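Atgate Notes, 2019-04-05

The man who still tunes pianos by ear

Gilang Yeoh was already under the lid when I got there. Door open, coat on a chair, tea going cold on the windowsill. "Come in, don't talk for a minute," he said, so I didn't.

What you hear, if you stand there, is one note. Then the same note again. Then two strings of it together, sour, with a slow wobble in the sound, and then the wobble stretching out until it's gone. Then the next note. He did this for the best part of an hour before he sat down.

He has been tuning pianos in and around Atgate for 35 years. Schools, chapels, two hotels, a lot of front rooms. He doesn't use an app or a meter. One tuning fork, an A, which he knocks on his knee.

"People think it's a gift," he said. "It's not perfect pitch, I don't have perfect pitch. Ask me to sing you an A, I'll get it wrong. What I listen to is the beats. Two strings nearly the same, they fight, you get a beat. You slow the beat down. Anybody can hear it once it's been pointed out. My sister can hear it and she can't stand music."

He learned at Tingate, in the workshop of a piano dealer who shut long ago. Swept floors first, then restrung, then was let loose on the trade-ins, the ones that were going out the door cheap anyway. His first full tuning took him all day and was, he says, terrible.

"I got the middle fine. Then I went up and up and by the top I'd drifted so far you could've driven a bus through it. The boss played one chord and went to lunch."

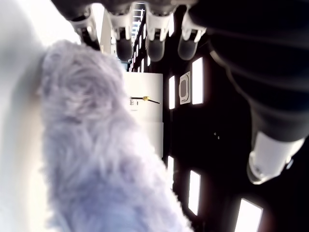 The middle is where it all gets decided. You set one octave, the temperament, and everything else is copied out from that in both directions. Get a fifth a hair too wide down there and you're carrying the mistake to the ends of the keyboard. He compared it to laying tile. I said I'd never laid tile. "Then wallpaper," he said.

And none of it is pure, that's the part I had trouble with. The fifths are narrowed a little on purpose, the thirds are wide, quite a lot wide. If you tuned every fifth perfectly clean, one after the other, you would come back round to your starting note and miss it. So you spread the error over all of them.

"Every interval on a piano's a bit wrong, apart from your octaves, and even those I stretch," he said. "I tell customers that and some of them look at me like I'm trying to get out of something."

How does he charge? Flat rate, more if it hasn't been touched in years. A piano that's been left a long time drops in pitch, all of it, and you can't just pull it up and leave. There are more than 200 strings in most uprights and when you tighten the last of them the first have already sagged. So a rough pass first, then a fine one, sometimes a third visit once it's settled.

The worst he ever met was in a farmhouse off the Cadix road. Nearly a whole tone flat, mouse nest behind the bottom board, a pedal held up with baling twine. The owner wanted it ready for a party that evening.

"I said which notes do you use? And she said, mostly the middle. So I did the middle."

He does a lot of work for the Yusof, the old recital hall, where the grand gets tuned before every concert and touched up in the interval if the player's heavy handed. Last November they had a run of 3 concerts with the heating broken and then suddenly mended, and he was in there morning and night. Wood moves. The soundboard swells when the air's damp and pulls everything sharp, then dries out and it all goes flat again, and not evenly either, the middle goes more then the ends.

Humidity is his big subject. I had half a page of questions about technique and we spent most of them on humidity. Don't put it by the radiator. Don't put it against an outside wall if you can help it. Don't put it in a sunroom – he has strong feelings on sunrooms. A bowl of water inside the bottom panel, people still do that, he's lukewarm on it. It gets forgotten, it gets kicked over.

"A steady room. I don't care if it's a bit dry or a bit damp, just pick one and stay there."

I asked about the electronic tuners. I thought he'd be rude about them. He wasn't, much. His former apprentice, Afiq Nair, uses one every day and Gilang sends him customers. Afiq dropped by while we were talking, to borrow a string gauge, and got pulled into it.

"He thinks I look at the screen," Afiq said. "I do look at the screen. Then I turn it off and play the thing and fix what the screen got wrong."

"So you do it twice," Gilang said.

"I do it in half the time."

This had the sound of something they've said to each other before. Afiq left with the gauge and, as far as I could tell, one of the biscuits. 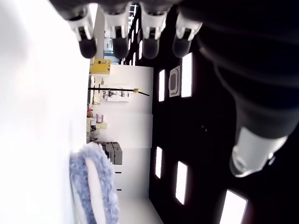
The money's not what it was. Fewer houses have a piano, and more of the ones that do have a digital, which never needs him. On the other hand there are fewer tuners. The training course he used to send people to closed and the waiting list for a good concert tuner is long. He keeps a notebook of regular customers, names and makes and last visit, and there are 91 in it at the moment. He won't take new ones unless somebody drops off. Somebody had, that week. Moved away, sold the piano.

Sold it for what? He pulled a face. Old uprights can hardly be given away. He sees them offered free if you'll pay the movers. A decent one from between the wars, good action, no cracks in the plate, he'd put 700 on it and expect to be beaten down.

"Check the pins," he said, when I asked what a buyer should do. "Get somebody to put a lever on the pins. If they turn like butter, walk away, it won't hold. Doesn't matter how nice the case is. Everyone looks at the case."

Also: play every key, slowly, one by one, including the ones at the ends you'll never use. Press the pedals and listen for creaks. Look for moth in the felts. Ask where it's been standing, and for how long. If the seller says garage, walk away from that too.

His own piano, I should say, was out of tune. I only know this as he told me; it sounded fine to my ear. It's a plain brown upright with a chipped key at the top and he bought it off the dealer in Tingate when the shop closed, the same one he'd made a mess of on his first go.

Does he play? "Badly. Hymns, a bit of Schubert with the hard bars left out. My hands are quick on the lever and slow on the keys." He tests every piano with the same few chords and then one tune, a slow waltz, always the same one, and he couldn't tell me its name. He got it off the old boss, who didn't know either.

What about his ears? He's careful. Plugs when he's doing the top octave, which has to be struck hard, over and over. He has lost some of the very high stuff, he had it tested, but the beats he needs are mostly lower down and those he still has. He'll stop when he can't hear them. Or when his shoulder goes, he thinks the shoulder will be first. Leaning in over a grand all morning does it, and the uprights get you in the back.

He doesn't like being watched by children, he said, then changed his mind. Children are alright. They ask what the felt strip is for (it mutes the strings you're not tuning). It's the adults who stand in the doorway and say don't mind me.

I'd been standing in the doorway, so I sat down.

Before I left he played me the fifth from A up to E, first clean, then narrowed the way he'd leave it. Then clean again. I couldn't hear any difference. He did it once more, slower, and told me to stop listening to the notes and listen above them, and there was something there, very faint, a sort of slow roll. I said I thought I had it.

"Good," he said. "That's the job. There's 87 more keys." And he went back under the lid.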